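Harnura Dormancy Study: Progress Report to Draltby
Reporting period ending April
Prepared by Natsumi Sekiguchi

1. Seed viability

The herbarium transfer from Bach is complete. The accession register now holds 3930 entries, of which 1811 have a confirmed collection site. The oldest material with usable germination records dates from 1989. Entries without a site remain in the register but are excluded from the analysis.

2. Woody stems

Moisture loss in potted shrubs is being compared under two watering schedules. Abílio Correia revised the scoring sheet so that leaf drop and twig color are entered separately. A plant with dry, reddish-brown twigs in a small white pot is shown.

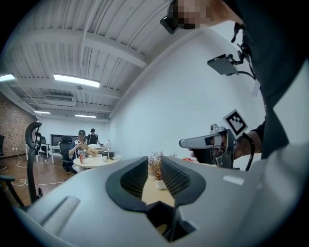 3. Data entry

Paper records from the first season have been keyed twice and compared. Mismatches were mostly in the date column and have been corrected against the originals. Austra Rebane is responsible for the remaining sheets. The bench work and the keying now share one room.

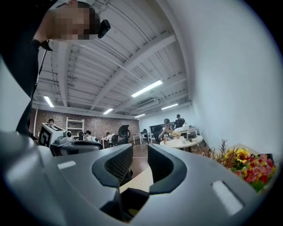
4. Spending and schedule

Spending is within the approved budget except for postage. The growth cabinet ordered from Benditz is 2 weeks behind schedule, and the cold treatment will start when it arrives. We request that the unspent travel allowance be moved to postage. Nuno Loureiro will send the revised budget table separately.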